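Why Did the Robot Squeeze Too Hard?

Robots can make mistakes. One March, a robot arm at the Trarden workshop cracked 7 plastic cups. Its grip sensor had come loose, so it kept squeezing -- even when it already had hold of the cup. 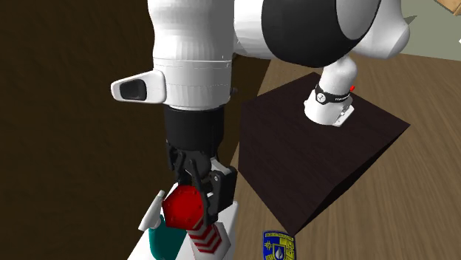
A gripper is a robot's hand. It needs to know how hard it is pushing. When small things sit close together, like the red hexagon and the striped piece next to it, a bad squeeze can hurt more than one of them. The Trarden team pressed the stop button, fixed the sensor and ran 300 test grabs on a computer first.

Safety rule: if a robot acts strangely, keep your hands away and tell a grown-up.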